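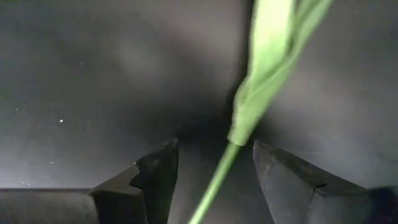

How short should a stem be cut before it goes into a tall vase?
Cut it so the flower head stands about half the vase's height above the rim, and make the cut at a slant.

Oltthorpe Floral Society – Members' Forum
Posted 23 Apr 2024 by Corina Voicu, moderator

Corina Voicu:
The answer above is the current wording of our guidance sheet. Members are invited to comment before the sheet is reissued in October. The sheet goes to 117 households, and clear wording is requested.

T. Moldovan:
I must register an objection. The half-height rule suits narrow vases. In a wide-shouldered vase it leaves the stems leaning outward, and the arrangement looks thin at the center. I would propose a full vase height for such pieces.

Zamfira_P:
I cannot agree with Mr. Moldovan. A full height makes a light vase unstable. Members who use artificial stems should also note that wire cores do not need a slanted cut, and the sheet should say so.

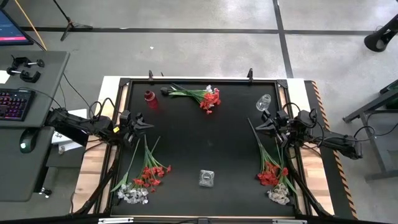
Three artificial bouquets, with a red bottle and a clear cup.

L. Surdu:
The remark on artificial stems is well taken. The present text was written for fresh flowers only. May I ask whether a fold at the base is acceptable in place of cutting?

Zamfira_P:
It is – provided the vase is opaque. In clear glass the fold shows.

T. Moldovan:
Cut glass hides a good deal more than plain glass does. I have folded stems in such vases for years without complaint from the judges.
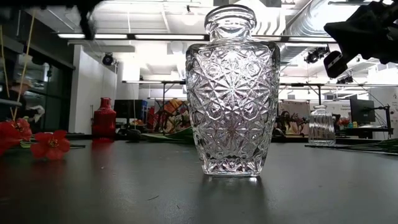 Clear pressed-glass vase with starburst pattern; red bottle behind.

Viorica Radu:
Pressed and cut glass are separate classes in our schedule, and the sheet should not confuse them. On height, I support the existing rule.

Corina Voicu:
Thank you. A note on artificial stems will be added. The height rule remains open for comment.

Filed under: Arranging > Stems and Vases
Contact the moderators | © Oltthorpe Floral Society | Back to top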